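Section 4: Setting up your first incident watch

Okay, so you've got Rekari installed and you can log in. Great! Now we'll get it pulling in police bulletins so you don't have to sit there refreshing the Memholm and Pletanitz department pages all night like I used to. I wrote this section from my own setup on the crime desk, so if your screen looks a little different, you're probably on the Sanna edition and the buttons run down the left side.

Before you start, have your desk code handy. It's on the sheet Zdeňka Ondrejka handed out with the logins. If you lost the sheet, mine still has the old shared code on it, 1464, and no, that one doesn't work anymore (people keep trying it).

Adding a source

1. Open Watches and click New Watch.
2. Type a name you'll recognize at two in the morning. I use the town and the type of call, like "Pletanitz burglary."
3. Click Add Source and pick the department from the list. Typing the first few letters is a lot quicker than scrolling.
4. Enter your desk code and click Confirm.
5. Wait for the dot next to the source to turn green. Mine usually takes nearly 10 seconds. If it's still gray after a couple of minutes, delete the source and add it again.

Note: You can put more than one department in a single watch, but I'd hold off on that for now. Once two towns are mixed together it's a pain to pull them apart, and a Main Street in one looks a whole lot like a Main Street in the other.

Choosing what you get pinged about

6. Under Call Types, uncheck everything, then check only what you cover. The factory setting has every type on, including parking complaints, and your phone will never stop.
7. Set Priority to 3 or higher. That gets you arrests, weapons calls, robberies and anything with an injury. Lower than that is mostly noise complaints and lost dogs – sweet, but not for this desk.
8. Under Repeat Alerts, choose Once. If you leave it on Every Update, a single standoff can buzz you all through dinner.
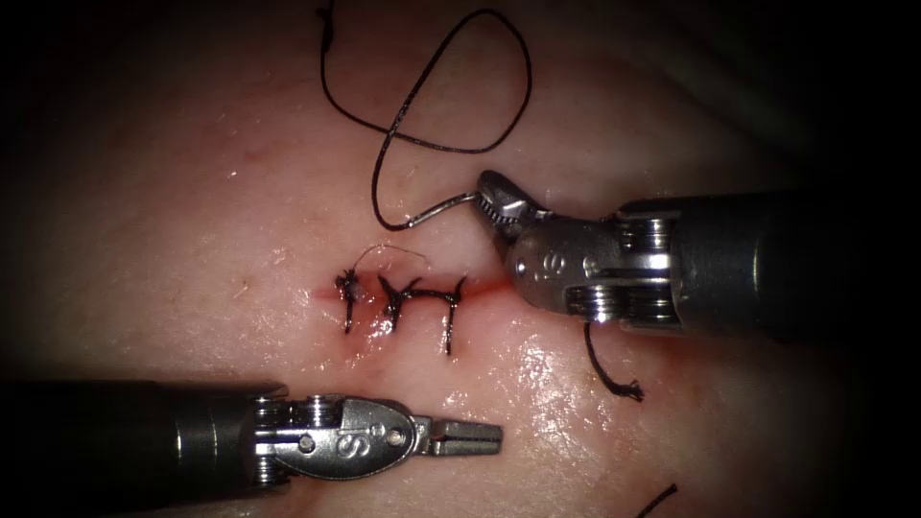 Three black sutures across a short incision

9. Click Save Watch. You'll land back on the list, and your new watch should be sitting at the top.
10. Click Send Test. A bulletin marked TEST shows up on your phone and in your desk inbox. Check both! Mine reached the inbox for a week before I noticed the phone side was switched off.

Caution: Send Test goes to everybody who shares the watch. Osvaldo Donati has asked me, very politely, to tell you not to do it after midnight.

Caution: An alert is a tip and nothing more. Don't publish a name, an address or a charge straight from a bulletin. Call the department's press line, get it confirmed, and write down who you talked to. Bulletins get corrected all the time, and Rekari doesn't always flag the correction – sometimes the text just quietly changes under you.

Keeping a copy

If a bulletin looks like it's going to turn into a story, open it and click Keep. That freezes the wording as it stood when you clicked, with the time next to it. Kept bulletins go in the Kept folder under the name of the watch, and they stay there until you remove them yourself. Regular bulletins drop off on their own, so don't count on finding an old one from December if you never kept it.

To hand a kept bulletin to someone else on the desk, open it, click Pass Along and pick their name. They get the frozen copy plus any notes you typed, so go easy on the jokes in the notes box.

Quiet hours and shared watches are in Section 5.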